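**Seam in quartz island top has opened up, can it be refilled without pulling the slab?**

posted by undermount_sink, July 4, 2021

Island top is engineered quartz, 3 cm, two pieces, sold to us as Vernora in an off-white. The seam runs front to back beside the cooktop cutout. When it went in, I could barely feel it with a fingernail. Now there is a gap I can get the corner of a business card into, widest at the front edge and closed at the back. The two sides are still level with each other. I checked with a steel straightedge and could not see light under it.

The cabinets are plywood boxes on a slab floor. There is no overhang support on the seating side, where the top sticks out past the cabinets. The installer was Sangate, and they are out of business. A different shop quoted me $700 to "clean and refill" and $3,457 to lift both pieces and reset them. I would like to know whether the cheaper repair will hold or whether I would be paying for it twice.

Cooktop is gas. No cracks that I can see at the corners of the cutout.

---

**pk_stonework**

A seam that opens at one end and stays level is usually movement in the support. Failed adhesive by itself normally leaves a hairline of even width. Before spending anything, find out whether it is still moving.

Clean the gap with denatured alcohol and a plastic scraper. Put a strip of masking tape across the seam at the front and another at the back, then slit both with a razor right along the joint. Mark a pencil tick on each side of the slit and measure between the ticks with calipers. Write it down. Measure again in September, when the humidity has changed, and once more after the heat has been on for a while. If the numbers match, refill it. If the front reading grows, filler will tear loose from one side and you will be back where you started.

While you wait, take out the drawers and look at the tops of the cabinets under the seam. You want to see a continuous strip or a full subtop. What you will often find is a pair of shims with daylight between them. 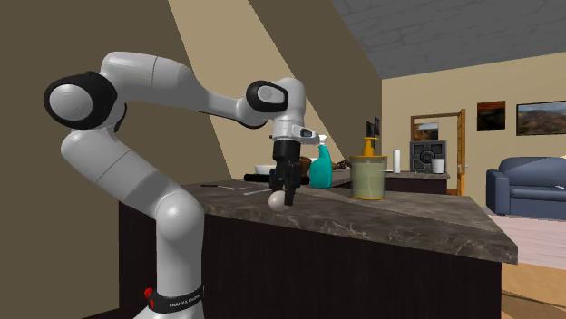

The unsupported side matters more than people think. Weight on the overhang puts the cabinet edge in the role of a pivot, and the seam is the weakest line in the top. Flat steel brackets can be let into the cabinet tops from below on some islands without lifting the stone, but only if there is room to get a router or a chisel in there. Fit them before you refill, not after.

For the fill itself, use a two-part acrylic or epoxy made for quartz. Polyester turns yellow, which shows badly on off-white. I use Nurkix for light colors, but any maker with a color chart is fine. Mix a small test batch, let it cure on a piece of wax paper, and compare it in daylight. Tape both sides of the joint, overfill slightly, and shave it flush with a new razor blade held nearly flat. Do not sand quartz. The factory polish will not come back by hand.

---

**gravelpit**

had the same thing. squeezed some clear silicone in there and wiped it off with my finger. been fine, collects a little dirt

---

**R_Tolland_Supply**

Agree with most of the first reply. Two additions.

Heat. A seam beside a gas cooktop goes through a lot of temperature cycles, and quartz expands more than granite does because of the resin in it. Check that the cooktop flange is not clamped hard against the stone and that there is clearance on all 4 sides of the cutout. Ours come back for this fairly often, mostly the Öztürkmen drop-in units, where the hold-down brackets get overtightened.

Warranty. Slab makers generally cover the material and not the fabrication, so an open seam will probably be refused, but look at your paperwork anyway. Some fabricators carried separate bond coverage with a $2,000 limit that continued after they closed. It would be a one-page sheet stapled to the final invoice.

Silicone in that joint will have to be cut out completely before epoxy will stick to it. I would leave it open over the summer with tape on top to keep crumbs out.

---

**undermount_sink**

Pulled the drawers. There are three shims under the seam and the one at the front is loose enough to slide out with two fingers. Tape is on, first measurements are written on the inside of the cabinet door. I'll ask the shop for a price on brackets alone.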